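# Grurklow wrist-view set - data card + house rules

Status: working draft, 2019-04-29. Maintainer: Malou Grímsdóttir. Read the rules before you add anything. Short on purpose.

## What's in it

- Stills from small wrist / gripper cameras, 1,238 in this release
- Indexed by Plikton, one row per still
- Raw stills kept as they come off the camera. No crop, no undistort, no color fix
- Cap for the next release is 2,000. Don't go over, the review takes forever

## Rules for recording

1. Tell everyone in the room before the arm is powered. People in view need a signed form. No form, no upload.
2. One person on the stop button. Not also typing.
3. Cables on the arm: check slack through the full range of motion first, at low speed. Tie down anything that can reach a joint.
4. Hands out of the reach zone while it's moving. Reach zone = full arm length plus whatever is in the gripper.
5. Glass and other breakables - slow profile only, eye protection on.
6. Stop and log it if a connector comes loose. Do not push it back in with the arm live.
7. Don't clear out the background between takes. Plants, shelves, clutter all stay where they are, we want the room as people use it.

## Rules for the files

- Keep the dark border on fisheye stills. Masks are computed from it, croping breaks them
- Blown out highlights are fine. Tag `bright`, keep
- Close-ups where you can't tell what's what: tag `unclear`. Don't guess a label. Eyvindsson went through the March batch and pulled 11 guessed ones
- Sideways or tilted = leave it. Rotation goes in the index, never in the pixels
- Faces: blur in the public copy only, raw copy stays locked
- File order is not time order!! Use the index if you need a sequence

## Known problems

- Very wide lens, so sizes near the rim can't be trusted. Don't measure off these
- Dark glass close to the lens fools the auto labeler (Pollo). Six stills relabeled by hand so far, more comming
- Robot's own parts often block the view. Tag `self`, keep it in
- No depth. Please stop asking

## Changes to the rules

Send a short note with the rule number and what you want instead. Two people have to agree. Old text stays in the history.

## Sample stills
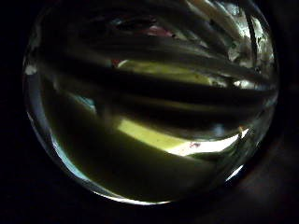
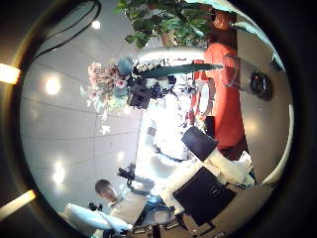
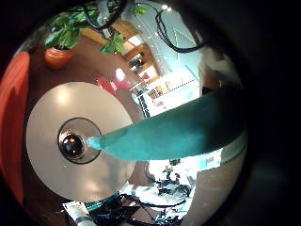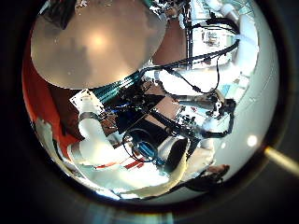
Wrist-camera stills, same place and occasion, not in time order. First one is clear glass at very close range, the other three are wide round views with the dark border left on.

Contact: Malou Grímsdóttir, Grurklow | © Grurklow 2019 | Back to top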